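Gevow Under-Bench Water Filter
Section 3: Fitting and first flush

Read the lot before you turn anything off. Allow around 60 minutes, more if your tap hole isnt drilled yet.

Models covered: 2,769 (single cartridge) and 3,229 (twin cartridge). Model number is on the sticker under the bracket. Steps are the same for both unless it says otherwise.

What you need
Adjustable spanner
Drill and a small bit for pilot holes
Bucket, old towel
Torch
Thread tape (not in the box)
Sharp knife or tubing cutter. No scissors, they squash the tube.

3.1 Before you start

1. Clear out the cupboard. All of it.
2. Find the cold water stop tap under the sink. Left and right vary from house to house, so run the cold and feel the pipe.
3. Turn it off. Open the kitchen tap and let it run out.
4. Bucket under the join.

CAUTION: Cold water only. Never connect to the hot line. Hot water will wreck the cartridge and voids the warranty.

CAUTION: Older stop taps can seize. If yours won't turn by hand don't force it, shut off at the meter and get a plumber in.

Note: in some areas a licensed plumber has to do the connection to the mains. Check your local rules first. Mounting the bracket and changing cartridges you can do yourself.

3.2 Mounting the bracket

1. Hold the bracket against the side wall of the cupboard. Leave a clear hand's width underneath or you won't get the cartridge out later.
2. Mark both holes with a pencil.
3. Check whats behind the panel. Dishwasher hose, power cable, etc.
4. Drill pilots. Shallow.
5. Screw the bracket on firmly, then hang the head unit on it. Arrow on the head points toward the filter tap.

Thin cupboard wall? Use a backing block. Any offcut will do. The twin is heavy once full and will pull screws straight out of chipboard.

Working under there is awkward, so sort your torch out first and get anything loose off the bench above. Take breaks. Knees on the folded towel.

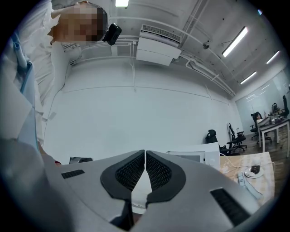 3.3 Connecting the tubing

1. Fit the tee piece to the cold stop tap. Three wraps of thread tape, clockwise. Hand tight, then a quarter turn with the spanner.
2. Cut the blue tube to length. Square cut. Leave a bit spare for a gentle curve.
3. Push the tube into the fitting marked IN until it stops, then push again. You should feel a second click.
4. Tug it. If it slides out it wasn't in.
5. Clip the collar on.
6. Same again with the white tube, from OUT to the filter tap.

CAUTION: No kinks. A kinked tube can split months later when you're not home. If it kinks, cut that bit off and start with a clean end.

Note: Voltel and Sandu taps use a slightly fatter stem. Use the grey adaptor from the small bag. Jusano taps don't need it.

3.4 Fitting the cartridge

1. Wash your hands. Unwrap the cartridge but don't touch the top end.
2. Wet the O-ring with a few drops of tap water. No grease, no dish soap.
3. Line up the notch, push up, turn right until it stops.
4. Twin model: carbon goes on the left, sediment on the right. They look alike, check the label colour.
5. Write todays date on the sticker and put it inside the cupboard door.

3.5 First flush

1. Filter tap open.
2. Turn the stop tap on slowly. Quarter turn, wait, then the rest.
3. Spluttering and grey water are normal. Its carbon dust and air.
4. Run for 5 minutes. Tip it on the garden if you like, don't drink it.
5. Close the tap, wait a bit, run another 5.
6. Wipe every join with dry tissue. Look for damp spots.

Still grey after the second flush? Keep going, some cartridges take longer. Cloudy white that clears from the bottom of the glass up is only air and goes away in a few days.

Drip at a join: water off, tap open to let the pressure out, collar off, tube out, re-cut the end, push back in. Don't use tape on push fittings.

Leave the cupboard empty overnight with a sheet of newspaper on the floor of it. Check it in the morning before you put everything back.

Cartridge changes are in Section 4.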